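Haltuseo Returns With a Second Album and a Fuller Sound

09/12/2025

The Virnstead quartet Haltuseo has completed its second full-length album, Kabbaj, which will be issued by the independent label Kovex in March. The record contains nine pieces, most of them longer than six minutes, and is the group's first release to feature a permanent cellist.

Haltuseo was formed by guitarist and singer Leif Backlund and drummer Hagos Woldegiorgis, who had previously played together in a church hall ensemble devoted to Scandinavian hymn settings. Bassist Tanko Ogbonna joined before the first album was recorded. Cellist Sânziana Pîrvu, who appeared on that album as a guest, became a full member during the tour that followed.

The band's early performances were given without amplification apart from a single guitar speaker. That practice has been retained for the quieter half of the new record. The remaining pieces make use of a much heavier guitar tone, tuned low and played at a slow, even tempo, over which Backlund's voice is placed well forward.
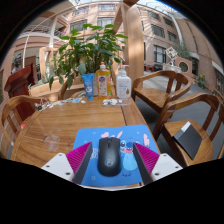
Recording and Production

Kabbaj was recorded by Gunvor Engström, whose work with the group began with its first demo. Basic tracks for guitar, bass and drums were performed live by the three players in one room. Cello and voice were added in separate sessions, and the final mix was prepared at Engström's own desk in Virnstead.

Engström kept 264 takes in all, counting fragments and abandoned endings. The title piece was the most difficult to finish. It opens with a cello figure in five, which the drums answer in four, and the two patterns meet only at the entry of the voice. "We had a good version early and did not trust it," Engström said. "Hagos wanted the cymbals darker, so we changed the cymbals. Then the tempo felt wrong. In the end we used the early version with one edit near the close."

Woldegiorgis played a reduced kit throughout, with one tom and no crash cymbal. His parts were written out in advance, a change from the first album, on which the drumming was largely improvised. Ogbonna also altered his approach, using flat-wound strings on every piece except "Lantern Field."

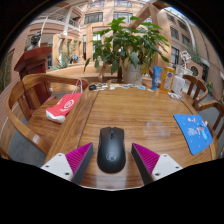
The lyrics, all by Backlund, were drafted in Swedish and then rewritten in English. They deal for the most part with the closing of a ferry route on which his grandfather had worked. Two of the texts are sung almost without repetition. A third, "Winter Timetable," consists of a single verse given four times, each time a step lower, with Pîrvu doubling the melody.

Listeners familiar with the debut will notice the greater use of silence. Several pieces stop completely before their last section, and Engström has left the natural decay of the room in place. The effect is most striking on "Salt Road," where the cello returns alone and carries the tune to its end.

Release and Live Dates

Kovex will publish the album on compact disc and in a vinyl edition of 767 numbered copies. The vinyl is spread across two records and includes an additional instrumental piece, "Harbor Office," recorded by Pîrvu and Ogbonna as a duo. A booklet with the complete texts in both languages accompanies each format.

Haltuseo will present the full album at the Virnstead Assembly Rooms, which seats 554, on the evening of its release. Engström will be responsible for the sound. The program will begin with a short unamplified set by Backlund and Pîrvu, and doors will open at seven. Tickets may be purchased from the Assembly Rooms box office.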